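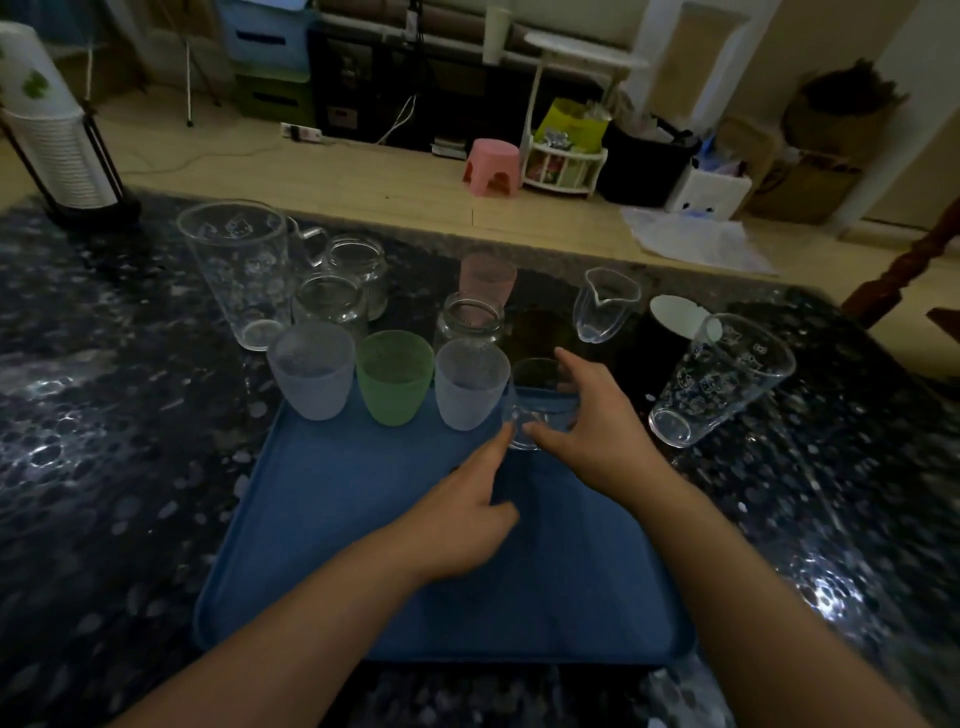 Lorley café switches to a mixed cup shelf

The Nisbet Street café in Lorley has stopped buying paper cups for customers who stay in. Since Tuesday, April 2, 2024, drinks at the counter have been served in donated cups and glasses, carried out on trays and brought back the same way.

Residents dropped off 221 pieces during March. Plastic tumblers, small jars and handled mugs were all accepted – chipped glass was not. Nearly 31 pieces had to be turned away.

Nothing on the shelf is expected to match. Staff set out cups by the tray and wash them at the end of each shift. Cold drinks go in plastic or glass, and hot drinks only in mugs.

Takeout orders still come in paper cups, with a lid on request. The café will take more donations at the side door on Fesik Lane, weekdays until 3 p.m. Small pitchers for milk are especially wanted. Plates and bowls are not needed for now.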